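Forum index > Home and Clothing > Laundry and Clothing Care
Thread: Lint-proof "permanent black" trousers, does anyone really believe this?

graymarl
Posted 7:12 am

I have been reading the marketing for Ovska trousers for most of an evening and I want somebody to talk me out of my bad mood. The claim is that the dye is "locked" and the pants stay black for 276 washes. They don't say what temperature. They don't say which detergent. They don't say what "black" means at wash 276, and I have owned enough black pants to know that there are several colors sold under that name, one of which is brown.

I have been wearing black trousers to work for longer than I care to add up. Every pair has gone the same way. Knees first, then the seat, then the edges of the pockets, until one morning you stand by a window and see you are wearing charcoal on top and black at the hems.

So, is there any real difference between the expensive ones and the cheap ones? I'm not asking whether they feel nicer. I'm asking about the color.

tumble_low
Posted 7:40 am

Short version: fabric matters, brand doesn't, and "locked dye" means nothing. Polyester holds black because the color sits inside the fiber. Cotton lets go of it. If the Ovska pair is mostly polyester then they will stay dark, and so will a pair at a third of the price.

Look at the fiber label before you look at anything else on the page.

graymarl
Posted 7:58 am

The fiber label is the one thing the page doesn't show. There's a close-up of the button.

pennyloafer59
Posted 8:25 am

I'll be the one to disagree. I have two pairs of Karras and I do think there's a difference. Same washer, same soap, and the Karras are still darker than the supermarket pair I bought the same month. Cotton blend in both cases, going by the labels. I can't explain it but I'm not imagining it either.

tumble_low
Posted 8:31 am

Do you wear them equally? People treat the expensive pair better. They hang it up, they skip a wash, they don't kneel in it to look under the sink.

pennyloafer59
Posted 8:44 am

OK, I probably do kneel less in the Karras.

hotcycle
Posted 9:15 am

Everybody washes black too often. That's the whole thread. I wash work pants when they smell or when I've spilled something, and otherwise they get aired out. Mine have lasted years.

graymarl
Posted 9:37 am

I've heard the airing advice so many times and I'd like to know where it comes from. I can believe that fewer washes means less fading. What I don't believe is that hanging a pair of pants over a chair does anything to the pants.

But the thing that bothers me more is how we're all judging the color. I have a closet with a yellow bulb in it and everything in there is black. Then I lay the same pair on the bed in the daytime and I can sort them into three piles. Mine spent this morning on the striped bedspread, one leg folded over the other, while I stood there trying to decide if they'd make it through another season. Next to blue and white stripes you'd think it would be easy to tell.
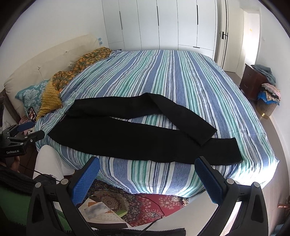
oldstarch
Two different arguments going on. Fading is dye loss. Graying is usually something else, mostly worn fiber ends standing up and scattering light, plus whatever your detergent leaves behind. You can have a pair that has lost hardly any dye and still looks gray. So when a company promises the dye will stay put, they may even be telling the truth, and it won't help you.

graymarl
Posted 10:20 am

That's the first thing anyone has said on this subject that made me less annoyed. So the knees are abrasion?

oldstarch
Posted 10:34 am

Knees, seat, pocket edges, inner thigh. Anywhere you rub. Turn them inside out for the wash and zip them up. Don't pack the drum. None of that is new advice and none of it costs anything, so you won't see it in an ad.

hotcycle
Posted 10:41 am

And vinegar in the rinse.

tumble_low
Posted 10:46 am

Please, no vinegar. The dye was set at the factory or it wasn't. Salad dressing isn't going to set it in your kitchen.

hotcycle
Posted 10:52 am

It's not for the dye, it's for the soap residue. oldstarch just said residue makes them look gray.

oldstarch
Posted 11:08 am

I did say that. If you have hard water and a heavy hand with the powder, a splash of vinegar might shift a bit of film. Using less powder would shift more. I also wouldn't do it every week, the rubber seals in some washers don't love it. And never in the same load as bleach, though I hope nobody here is bleaching black pants.

tumble_low
Posted 11:15 am

Fine. Half a point to hotcycle.

mezzanine
Posted 12:02 pm

Has anyone tried the Zeltis dark detergent? It's 685 ml a bottle and the label says it "restores" black. My sister-in-law swears by it and I'm suspicious of anything that restores.

graymarl
Posted 12:19 pm

I went through two bottles last winter. As far as I could tell it washed my clothes. Smelled like a new car. I had one pair that I kept out of it for comparison and by March I had lost track of which pair that was, so there's your answer.

pennyloafer59
Posted 12:33 pm

That's not really a test though, is it? You lost track.

graymarl
Posted 12:40 pm

If it had restored anything I think I could have picked out the other pair.

oldstarch
Posted 12:58 pm

In fairness to that sort of product, some dark detergents have an enzyme that nibbles off the loose fuzz on cotton. That does make the fabric look darker because the surface is smoother. It works on cotton and similar, it does nothing for polyester. I have no idea whether that particular bottle has it. Read the back, not the front.

mezzanine
Posted 1:10 pm

Back of the bottle says "contains enzymes" and a list of things I can't pronounce. It doesn't say which enzymes do what. So I'm where I started, minus the money.

seamripper
Posted 2:26 pm

Late lunch, catching up. I do alterations and I see a lot of black pants, so here is what I'd look at if you're buying. Forget the hand feel in the store, because fabric finishes wash out and everything is smooth on the hanger. Take the fabric near a window, pinch up a fold of it and look at the ridge of the fold. On fabric that has already started to fuzz you'll see it there before you see it on the flat. I do it with black cloth bunched up on the bed at home too, when I'm going through my own things, and a patterned cover underneath is no help at all, your eye keeps going to the stripes. Put a plain white towel under it. Then look at the inside of the waistband, which gets no light and hardly any rubbing, and compare that with the knee. The waistband is your original color, and it's the only honest swatch you've got.

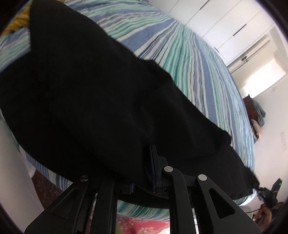 Price is the part where I disagree with tumble_low. Cheap pants are often made of shorter fibers, and short fibers fuzz faster, so pennyloafer59 may well be seeing something real with the Karras. It doesn't follow that paying double gets you double. When I tell people to check the fold, I mean a proper pinch that catches the cloth from both sides, like the black fabric in that last picture, because just smoothing it over your hand stretches the surface and hides the fuzz. I've had pants in from very grand labels that failed that on day one.

tumble_low
Posted 2:51 pm

I'll take the point on fiber length. I still say you can't tell fiber length from a price tag, so as shopping advice we're back to "look at the cloth."

seamripper
Posted 2:55 pm

Yes. Look at the cloth.

pennyloafer59
Posted 3:04 pm

I would like it noted that I was told I was imagining things at 8 this morning.

tumble_low
Posted 3:07 pm

I asked if you kneel.

graymarl
Posted 3:30 pm

Did the waistband thing. It's a bit depressing. The inside of mine is a proper deep black and the knee looks like a blackboard. So the dye argument is settled for this pair, whatever happened to them happened on the outside.

Next question, then. Re-dyeing. I see Dasmont sells a box for use in the machine. The reviews are 472 people saying it's a miracle and a handful saying their washer is now purple. I don't trust either group.

hotcycle
Posted 3:48 pm

Did it once with jeans. Looked great for a month. The stitching stayed the old color, which I kind of liked.

seamripper
Posted 4:05 pm

Most thread is polyester and most home dye won't touch it, so yes, you get contrast stitching whether you wanted it or not. On work trousers it looks odd. Pocket linings can go blotchy as well. And if the gray is fuzz, dye will darken the fuzz, but the fabric is still worn and it'll go gray again quicker than it did the first time. I'd go over the knees with a fabric shaver first, gently – you can put a hole in a thin pair in no time.

mezzanine
Posted 4:17 pm

Also run an old towel through the washer afterward if you do dye. Ask me about my pillowcases.

graymarl
Posted 4:22 pm

What happened to your pillowcases?

mezzanine
Posted 4:23 pm

They're lavender.

oldstarch
Posted 5:10 pm

Check the fiber before you open the box. If it's a polyester blend you'll be dyeing the cotton half and leaving the rest alone, and on a worn pair that can come out heathered. Some people don't mind.

graymarl
Posted 6:35 pm

Label says 59% cotton, and the rest of it has washed off, which tells you something about the label. I'm going to shave the knees, use less powder and leave the dye in the store. I am not buying the Ovska pair. If anyone here ever gets a pair to wash 276, please lay them next to a new one in daylight and post the result. I don't expect to be reading that post soon.

pennyloafer59
Posted 6:49 pm

Still recommending the Karras.

tumble_low
Posted 6:52 pm

Still recommending reading the label.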